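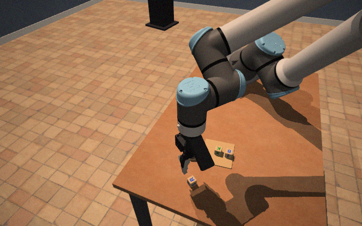
Sarnby Blocks: read me first

Hi, and thanks for grabbing the data! I'm Afiq Latuheru, I look after this set, and most of the mistakes in it are mine. Sarnby Blocks is a pile of simulated pick-and-place runs with one arm, one table, a thin board and a few little wooden letter cubes. The job is always some version of "get this letter onto the board" (or off it again, which I added later and like better).

What you get

2000 episodes, rendered and logged at 10 steps a second. Every episode has the joint angles, the gripper opening, the pose of each cube and the board, and a one-line instruction. There are 12 instruction templates, and the letters get swapped in. I wrote them all in one evening, so they sound a lot like me. Please paraphrase them before you train on them!

How the runs were made

Hafiz Wibisono and I drove the arm by hand through Mandagi, our teleop tool, and then replayed everything in the simulator with new cube positions and new light. A replay that dropped its cube got thrown out. A replay that nudged a neighboring cube stayed in, with the flag "bumped" set to true. We argued over that one for most of December and I still think Hafiz was wrong, but he wrote the filter.

Things that will trip you up

Cubes can land turned any which way, so an R may be lying sideways when the arm goes for it. If your model reads letters, turn on rotation in your augmentation. The arm also throws big dark shadows over the table, and my first detector happily boxed them as objects (I lost a whole afternoon to this).

The tiles and navy walls are just set dressing. Crop them if you like.

Version 2 fixes the swapped gripper sign from the first release. If your fingers open when they should close, you have the old files.

Still to do

More letters, a second board, and a loader for Drilitz. Hafiz has one half working on his laptop, so bug him about it and leave me out of it :)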